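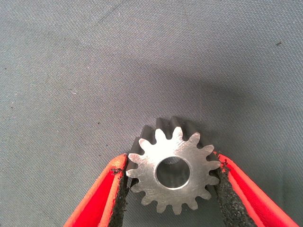

Gripper drops gears at part 489, every time

tallivcombe_tom
OK, I give up. Cell picks small spur gears and sets them on a shaft. Ran 2,000 in November without a complaint. Now it lets one go mid-move, cycle counter says 489, and it goes on to place nothing on the shaft with total confidence. Restart, run, 489, clunk. Second one landed in my coffee. Force setting is what Darden recommends.

Edura
Foam pads? Gear teeth eat foam. Swap them and stop reading logs.

tallivcombe_tom
They're frayed at the tips, yes. But worn pads don't know what number they're on.

Kwak
Agree with Tom. A failure that punctual is software. Do you re-zero the fingers on a timer? Mine crept open a hair each cycle from a rounding error, and one day a hair was enough.

Edura
Or the pads pack down over a run and spring back while he's swearing at it. Foam does that. I've buried plenty of it.

Kwak
In the time it takes to restart? Generous foam.

mod_bench4
Whatever the cause, it shouldn't finish the move with nothing in its hand. Put a width check after the grip and a guard on the cell. And move the coffee.

tallivcombe_tom
Added the width check. Stopped at 489, fingers reading wider than at the start. New pads AND a re-zero every 100 going in tonight.

Edura
Change both and you'll never know which it was.

tallivcombe_tom
I can live with that.

Kwak
I can't. Do the re-zero first.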